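Clolstead Household Support Programme
Interim progress report to the Awwad Fund
Prepared by the programme office, Tomside Community Trust
Date of report: 2023-08-13

1. Purpose of this report

This report sets out progress on the Clolstead Household Support Programme during its first grant period. It follows the headings agreed with the Fund when the grant was made and should be read with the financial return, which has been sent separately. The period covered begins with the opening of the advice service and ends with the close of the summer home visits.

The Fund asked the Trust to comment in particular on the take-up of home visits, the quality of the advice given, the working arrangement with Ekis, and any change to the plan as first approved. These matters are dealt with in sections 3 to 6. Section 7 lists the decisions on which the Trust would welcome a reply.

2. Background

The programme was set up to help households in Clolstead that find it hard to keep their homes warm and dry. Much of the housing in the lower part of the town was built with solid walls, and a good deal of it is rented. Tenants had told the Trust's general advice desk over several winters that they did not know which repairs they could ask for, how to word a request, or what to do when a request went unanswered. Owner-occupiers raised different concerns, chiefly the cost of work and the difficulty of judging whether a quotation was fair.

The approved plan has two parts. The first is a telephone and drop-in advice service run from the Trust's offices at Tomside. The second is a programme of home visits, at which a trained adviser looks at the condition of the property, takes simple readings for damp, explains the heating controls to the household and leaves a written action sheet. Small items such as draught strip, radiator foil and thermometers may be fitted or left during a visit within a limit agreed for each home.

3. Advice service

The advice service opened as planned. By the end of the period it had dealt with 3,049 enquiries by telephone, in person and by letter. Demand was heavier than forecast in the first weeks, when bills for the cold months were reaching households, and fell back to the expected level by May. The Trust had allowed for two advisers on the telephone at any time and found this to be enough except on the mornings after leaflets were delivered.

The most common subject was mould on bedroom walls and around windows. Enquiries of this kind take longer to deal with than questions about tariffs or meters, as the adviser must first find out how the room is heated and aired, and whether there is a leak or other fault in the building. Advisers have been told to avoid any suggestion that the household is to blame before the property has been looked at. 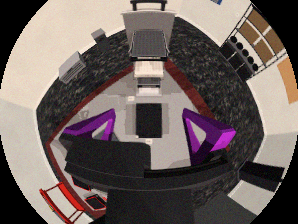
A second group of enquiries concerned prepayment meters. Many callers were unsure whether a debt was being recovered through the meter and at what rate. Advisers now ask for the most recent statement at the start of the call, and a short guide to reading one has been added to the leaflet. The guide was tried out with users of the drop-in service before printing, and two paragraphs were rewritten after they said that the terms used were too close to those of the suppliers.

Opening hours were changed once during the period. The evening session was little used in its original form and has been replaced by an early morning session, which suits people on shift work at the industrial estate. The total number of hours offered each week is the same as before.

4. Home visits

The target for the period was 800 home visits. The Trust is pleased to report that this was met. Visits were spread across all parts of the town, although the share from the riverside streets was lower than intended. Leaflets had been delivered there in full, but a large number of the houses are let by the room and it is often unclear who should open post addressed to the household. A different approach to these streets is proposed in section 7.

A normal visit lasts 55 minutes. The plan had assumed a shorter visit, and the difference has had a direct effect on the number that one adviser can make in a day. The Trust considered whether the visit could be cut back and decided against it. The additional time is spent mainly on the heating controls. Households have said in their feedback that a patient explanation, with the chance to try the controls in the adviser's presence, was the most useful part of the visit.

The action sheet has been revised. In its first form it ran to four pages and set out every finding in full. It now opens with no more than 3 steps for the household to take, followed by any matters to be raised with the landlord, and the detailed readings have been moved to the back. A draft letter to the landlord is attached where repairs are needed. Tenants are reminded that the letter is theirs to send or not, and the Trust does not contact a landlord without the tenant's written agreement.

Follow-up calls are made six weeks after each visit. They have shown that small measures are generally still in place, but that progress on repairs is slow. In a fair number of cases the landlord had acknowledged the letter and given no date for the work. These cases are passed back to the advice service, which can explain the next steps open to the tenant.

5. Working arrangement with Ekis

Ekis has continued to supply the small measures and to train the Trust's staff in fitting them. Deliveries were made to time for most of the period. There was a shortage of the wider draught strip in the spring, and visits to properties with older sash windows were put back until stock arrived. No household waited longer than a month.

Training was given in two blocks. The first covered fitting and the safe use of hand tools, and the second dealt with the use of damp meters. Staff found the second block too short, and Ekis has agreed to repeat it with more practice time at no further charge. The meters themselves have been reliable, though their readings on painted plaster need to be treated with care. A note to this effect has been added to the staff handbook.

The agreement with Ekis runs to the end of the grant. Prices are fixed for its full term, and the Trust does not foresee any need to vary it.

6. Changes to the approved plan

The Fund's consent was sought and given for the following changes:

The evening advice session was replaced by an early morning session.

The allowance for printing was increased to pay for the meter guide and the new action sheet, with a matching reduction in the allowance for room hire.

The planned open day in the town hall was put back to the autumn. The hall's heating was under repair, and it was felt that an event on warm homes would be better attended nearer to winter.
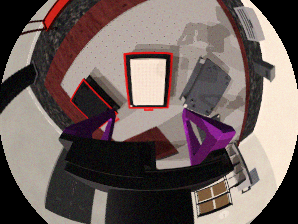

7. Matters for decision

The Trust asks the Fund to consider the points below and would be grateful for a reply before the next grant period begins.

7.1 Riverside streets. The Trust wishes to move a small part of the leaflet budget to door-to-door calls in the riverside streets. Calls would be made by advisers in pairs, in daylight, with visits booked on the doorstep. The cost can be met in full from within the present grant.

7.2 Length of visits. The Trust asks that the longer visit be accepted as the standard for the rest of the programme, and that the target for the next period be set with this in mind. If the Fund would prefer to keep the original number, a further part-time adviser would be needed, and a costed proposal can be supplied.

7.3 Landlords. Several landlords with a small number of properties have approached the Trust for advice on their own account. They fall outside the terms of the grant. The Trust sees some merit in a single information session for this group, provided that it is kept apart from the service to tenants and that no details of any household are discussed. The Fund's view is requested before any arrangement is made.

8. Risks

The main risk to the next period is staffing. One adviser post is filled on a temporary basis, and recruitment to posts of this kind has been slow across the area. The post has been advertised again with the training set out more clearly, and the Trust will tell the Fund if it has not been filled by the start of the colder months.

There is also a risk that demand on the telephone will rise sharply if the autumn is cold. The drop-in desk can be closed for short periods to release staff to the telephones, but this would bear hardest on those who prefer to bring their papers in, many of whom are older. The Trust would use this measure only for single mornings and would put up notices beforehand.

Spending is within budget under every heading apart from travel. The excess on travel is small and arises from repeat visits where no one was at home. Reminder messages are now sent the day before each visit, and missed appointments have since fallen.

9. Next report

The next report will cover the autumn and winter months and will include the results of the household survey. Survey forms will be sent to all homes visited in the present period, with a prepaid envelope, and telephone help will be offered to anyone who finds the form hard to complete. A copy of the draft form is available from the programme office at Tomside on request.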